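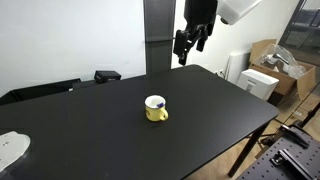
A yellow enamel mug under the gripper, on the matte black table.

Dorutano tabletop arm: six months in the staff kitchen
Reviewed by Tshepo Mofokeng, 18 January 2025

Management at Suvstead bought the Dorutano in July to clear mugs from the tables at our Plulliddale office. The pitch was that 60 of us would get back the minutes we spend ferrying crockery to the dishwasher. I had not noticed anyone spending those minutes. The mugs mostly stayed where they were until Shahbazi, our cleaning contractor, came through at night.

So, the arm. It has two black fingers and the patience of a civil servant. Enamel it handles well, provided the mug is standing on its own with a bit of room. Glass tumblers are hit and miss, and the heavy stoneware somebody's aunt made is a flat no. It took 21 seconds a mug on its default setting, which I got down a little by shortening the approach. I wouldn't go further unless you like mopping.

Leave something in the mug and you're on your own. The manual runs to 184 pages and gives teaspoons one paragraph, most of it a disclaimer.

The table is worth a mention. Matte black is easy on the eyes and hides tea rings beautifully, but it picks up scuffs, and the colour makes dark mugs harder for the thing to find. We now favour light ones. I have been drinking out of a cup I don't like since spring.

What has changed for the people? The cleaners finish earlier, and Shahbazi trimmed the contract to match, so that's a saving for us and a smaller pay packet for them. It didn't come up in the demo. I picked up "arm liaison" as a duty, unpaid, and can now recalibrate a wrist joint before my first coffee. My colleagues have learned to space their mugs neatly — a habit that, had we picked it up earlier, would have got them as far as the sink.

Build quality is good, support answers the phone, and it's quiet enough to talk over. Three stars. I'd give it four if it did spoons.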